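Shop Kitchen Table Care Offers Basket

Catalogue > Table > Worktop and table protection > Encombe wipe-on sealer

Encombe Stone Table Sealer, 512 ml

Back in stock after the April gap. Same formula, new cap, the old one leaked in the post and we heard plenty about it. Sorry.

For granite, slate, terrazzo and most composite tops. Not for marble with a polished finish – it goes cloudy and you can't get it back. Not for wood either, see Viltden oil for that.

One bottle does a six seater table twice over, or a small kitchen run once. Wipe on with a lint free cloth, leave 15 minutes, buff off. Second coat the next day if the top is thirsty. Don't put anything on it overnight, mugs especially, they leave a ring in the soft coat and then you're starting again.

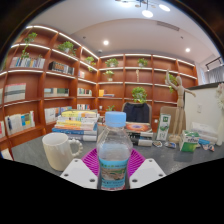

Once cured it copes with tea, red wine, squash, oil. Lemon juice and vinegar want wiping up the same evening. Hot pans still need a mat under them, the sealer doesnt change that. Expect to redo it once a year, or sooner if you scrub.

Clean with warm water and a drop of washing up liquid. No bleach, no cream cleaner. The Flukovura spray is fine and so is any other that says pH neutral on the back.

Sizes: 512 ml bottle, or 2000 ml refill for trade. Refill has no cloth in the box, the small one does.
Covers: about 44 square feet per coat, less on rough slate
Smell: faint, gone by morning. Open a window.
Keep from frost. A frozen bottle is a dead bottle, we can't swap it.

Postage is per order so put your cloths in teh same basket. Returns on unopened bottles only.

Encombe Table Care – Contact us – Trade accounts – Back to top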